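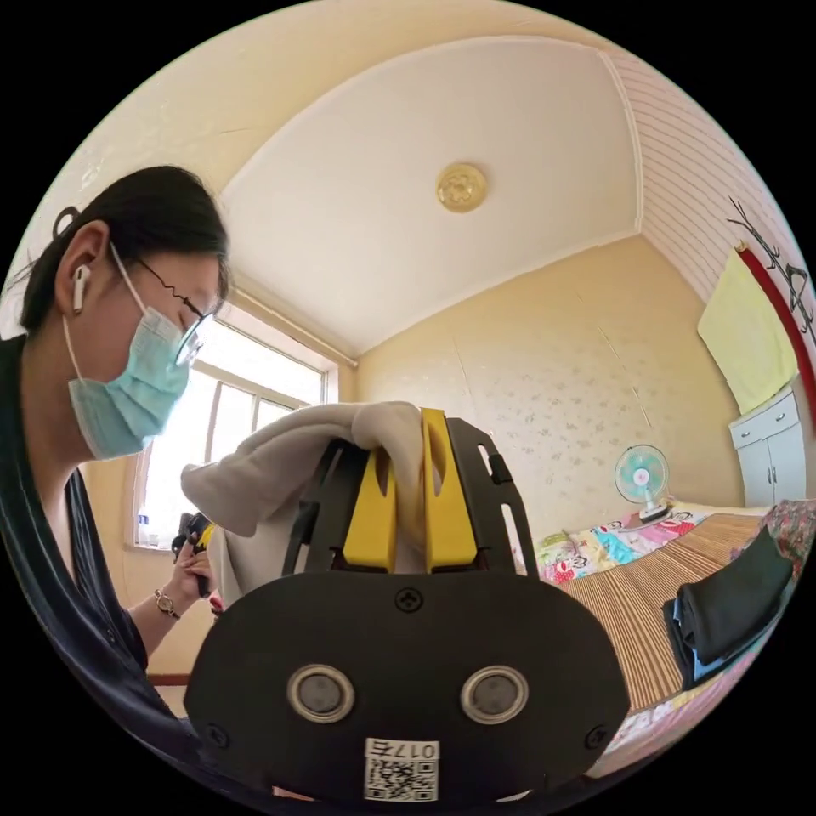
Vernside Learning Systems — Household Data Team
Progress report, October 14, 2022

We passed the halfway mark this week, and I'm so pleased with how it's going! The Witari set now holds 196 hours of cloth handling, all of it gathered in lived-in bedrooms with the hand-held grippers. The grant asks for 4000 examples by the end of November, and we expect to get there early.

Fleece has been the fun part. It bunches and slides in ways our first model had never met, so Rakiya Bassey added four new folding tasks (corner pinches are my favorite) and wrote a short guide for collectors. Two grippers in one room is working well too — people pick it up fast.

Csaba Kovács is checking the older clips and has found some with poor timing. We'll redo those first. Still open: a second storage drive, and your okay on the towel tasks.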